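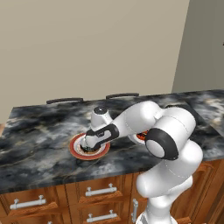 仿真环境中的厨房台面作业:白色机械臂将夹爪伸入台面上的一只圆盘。

机器人工作单元采购规划

机器人工作单元采购规划(又称单元购置规划)指在购入机械臂、末端执行器及配套设施之前,对任务范围、技术指标、费用构成和实施顺序所作的书面安排。该术语多用于实验室、中小型加工企业和餐饮自动化项目,通常不包括整条生产线的设计。规划的产出一般为一份需求说明书、一份预算表和一份验收方案,三者合称“购置文件”。

目录
1 任务定义
2 仿真预研
3 主要技术指标
4 费用构成
5 场地与安装
6 报价比较
7 验收
8 实例:Stidau厨房单元
9 常见问题
10 参见

任务定义

任务定义是规划的起点,应写明被操作物体的种类、尺寸范围、质量上限、摆放方式以及允许的失败率。对于餐具、食材一类形状不规则的物体,仅给出名称是不够的,需另附样品清单。浅盘与深碗对夹爪姿态的要求不同:从盘中取小块物料时,手指须接近盘面而不与盘沿碰撞,夹爪外壳的宽度因此成为限制条件之一。

任务定义还应区分必要功能与可选功能。可选功能单独报价,不计入基础预算。

仿真预研

在签订合同之前,多数项目会先在仿真软件中搭建目标场地的模型,导入候选机械臂,检查可达范围、关节限位和自碰撞。家用厨房类场地的模型至少应包括台面、柜体、抽屉把手和墙面。柜体把手突出于柜门,常被遗漏,而机械臂安装在台面前方时,其下部连杆与把手之间的间隙需要逐一核对。墙角附近的区域也应列入检查,肘部在折叠姿态下可能进入该区域。

仿真预研能够回答几何方面的问题,对接触力、摩擦和软性物料的预测则较为有限。规划文件中应注明哪些结论来自仿真,哪些须待样机试验确认。仿真费用以人工为主,宜在预算表中单列,不应并入软件许可费。

主要技术指标

工作半径:自基座轴线至法兰中心的最大距离。实际可用半径小于标称值,末端姿态受约束时差距更大。

有效负载:包括夹爪、转接件、线缆和被抓物体的总质量。仅以物体质量选型是预算返工的常见原因。

重复定位精度:取放类任务对该指标的要求一般不高,视觉标定误差往往占主导。

夹爪行程与外形:行程决定可抓取的最大宽度,外形决定能否进入容器内部。

控制接口:应确认实时控制频率、通信协议及软件许可是否另行收费。

防护与清洁:用于食品环境时,须明确外壳可接受的清洗方式和允许使用的润滑剂。

费用构成

购置费用分为一次性费用和持续性费用。一次性费用包括机械臂本体、控制器、夹爪、相机、安装支架、安全装置、运输、关税、集成调试和人员培训。持续性费用包括维护合同、易损件、软件许可续费、电力和备用夹爪手指。

本体价格容易取得,集成费用则不易估计。若供应商只提供总价,采购方应要求其按上述项目拆分,并写明每项的工时。预备费应独立列示,动用时须有书面记录。

持续性费用宜按设备预期使用年限逐年列出,不宜只列首年。首年通常处于保修期内,维护支出偏低,以此推算后续年份会低估总拥有成本。

场地与安装

场地核查的内容包括地面承载、供电回路、网络接入、照明以及人员通道。石材台面能否直接承受基座的倾覆力矩,应由结构或石材供应方书面确认;不能确认时,宜采用落地支架,将基座置于台面之外。台面接缝处不宜设置固定点。

表面有纹理或反光的抛光台面会影响深度相机的读数。安装前应以实际台面材料作一次成像测试,并保留照明调整的费用。

安全评估须在设备通电之前完成。协作型机械臂不能免除此项评估,风险等级取决于整个单元,包括夹爪和被抓取的物体。

报价比较

报价比较应采用统一的表格。各供应商的交货条件、保修起算日和培训天数往往不同,未经换算的总价不具有可比性。常用方法是先以必要指标作淘汰,再对剩余方案计算使用年限内的总费用,最后评价服务响应时间与备件供应。

展示演示可作为参考,但不能代替采购方自备样品的试验。试验用的物体、次数和判定标准应在试验前固定。

验收

验收分为出厂验收和现场验收两个阶段。出厂验收核对配置、软件版本和基本动作;现场验收在最终场地进行,以任务定义中的样品清单为准。尾款通常与现场验收挂钩。验收方案中应规定失败的计数方法,例如物体滑落后由机器人自行重新抓取,是否仍计为一次成功。

实例:Stidau厨房单元

Stidau厨房单元是Plekard于2021年规划的一套台面取放设备,规划负责人为Mutua Athumani。需求说明书于2021年7月29日定稿,列有11类餐具和食材样品。仿真预研采用带有柜体和转角墙面的厨房模型,内部编号为521。

项目向Tetteh和Ultgate两家供应商询价。两份报价的本体价格相近,差异主要在集成部分:Tetteh将视觉标定计入总价,Ultgate则按工时另收。规划文件把集成调试的上限定为200工时,现场验收的抓取次数也定为200次。按这一口径换算后,两份报价的差额缩小了将近一半,最终选定Tetteh的方案。备用夹爪手指原列为可选项,后改为必要项,随首批设备一并订购。

常见问题

指标过度:为可能出现的任务预留过大的负载和半径,导致基座加重、占地增加,并推高安全装置的费用。

接口遗漏:夹爪与机械臂来自不同厂商时,转接法兰、供电电压和驱动程序由哪一方负责未作约定。

时间估计不足:进度表只计算交货期,未计入场地改造、安全评估和操作人员培训。

验收条件模糊:合同仅写“运行稳定”,未给出次数、物体和环境条件,争议发生后难以判定。

参见

末端执行器
总拥有成本
现场验收测试
离线编程
风险评估(机械)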